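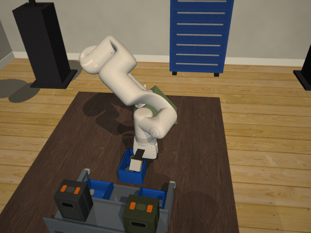

A white robot arm on a dark wood-grain surface. Computer rendering.

Keep the paper bus schedule

Opinion
April 2, 2019

In March the transit office in Ovar stopped printing bus schedules. Riders are now told to use the Zistix app or call a phone line that closes at 5. The office says the change will save $3,200 a year.

I ride Route 17 most mornings. The folded schedule used to sit in a rack behind the driver, and people took one when the times changed. Now the rack holds a card with a web address on it.

The app works well enough on a newer phone with a full battery. Many riders on my route have neither. Some are older, and some buy their data by the month and run out before the end of it. A missed bus on this line means a wait of 60 minutes, long enough to lose a shift or a doctor's appointment.

I don't object to the app. I use it when a bus is late. But a schedule is basic information about a service we all pay for, and it should be there for a person with nothing in hand but the fare.

Tamiru, the next town over, prints one sheet in black and white and leaves copies at the library and the grocery store. Ovar could do the same for a good deal less than it was spending. The transit office should put the schedules back before the summer times take effect.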